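Notebook, 26 May 2024
Bedroom set, Runbridge unit

Sunday, so the building is quiet and I can write this up without Akosua reading over my shoulder. She wants the clothes-sorting routine signed off. I'm not there yet.

The claim, as it stands in her March draft, is that a person tidying a bedroom will do better if everything goes on the bed end first, then into the tray, than if they pick things up and deal with them where they lie. I have my doubts. The bed end is a cushion with a rounded front edge and I don't trust it with anything slippery. Dark clothes on pale grey are easy to spot, I'll give her that much, and a care tag shows up well enough to tell you which way out a top is.
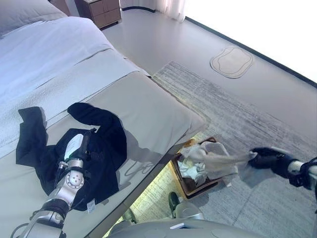 My bigger gripe is the tray. It's shallow. A towel put in without folding hangs over the rim and ends up half on the rug, and then you've picked it up twice. Iara reckons the fix is to fold on the cushion and carry the folded thing down. Fine, but then the tray is just somewhere to put folded things, and the draft talks it up as the middle of the whole method.

Also not convinced by the order. Draft has towels last. Why? Towels are the bulky ones. If they go in last they sit on top of the shirts and squash whatever folding was done. I ran it both ways on paper with the 14 items on the Dekgate list and couldn't find a case where towels last came out ahead. Might be one. Akosua says there is. Haven't seen it written down.
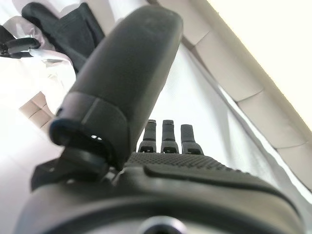 Folding instructions are the other weak spot. "Fold neatly in thirds" means nothing for a black jacket with the sleeves going every which way. Sleeves in first, flat, then the body. If a sleeve is looped back on itself you have to undo that before anything else, and the draft skips it. I timed nothing today and I'd be wary of the times already in the table. 4 minutes for the full list looks like somebody's best go on a good morning.

Duvet: the Insaurralde notes say straighten it before starting. Nivside says leave it to the end. I lean to the end, purely on the grounds that you'll lean on it while folding. No evidence either way, so don't quote me.

To do
- Ask Akosua where towels last came from
- Try a deeper tray, same 14 items
- Rewrite the sleeve step (Iara has offered, hold her to it)
- Pull the 4 minute figure until we've got at least 2 people's runs behind it

Draft stays unsigned.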